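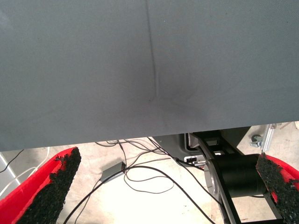

Hekurville Robotics Open Day

The Hekurville Robotics Open Day is a public event held every year in Hekurville by the automation company Kozłowski. Visitors can walk through the test hall, watch robot arms at work and speak with the engineers. The event takes place in September.

History

The first open day was a small meeting for customers of the company and had 74 guests. In the following years it was opened also to schools and to residents of the town. The most visited edition received 431 people, and from that time entry is by free ticket only.

Program

A visit begins in the entrance hall with a short talk about safety. After it the guests go in groups of 12 to the demonstration stations. The main station is called Sanum, after the training program of the company. It shows handling of soft materials such as cloth and felt, which are difficult for a robot because they change their shape when they are touched.

The arm at this station has a gripper with two red plastic fingers. The inner side of each finger is covered by a black pad with a rough, grainy surface – a smooth finger would let the fabric slip more easily. A small camera near the gripper sends its view to a screen, so the visitors can follow the work from the side of the robot. Cables run over the concrete floor of the station, and guests stay behind a line during the demonstration.

In the afternoon there is a guided session in which visitors may move a second, smaller arm by hand.

Access

The hall is in the Panau district, in the east part of the town. Parking places are few, and the organizer recommends the bus. The demonstrations are given in English and last nearly 12 minutes each.

As of January 1, 2022, the building has a capacity of 279 visitors at one time.

See also

Industrial robot
Robot end effector
Open house (event)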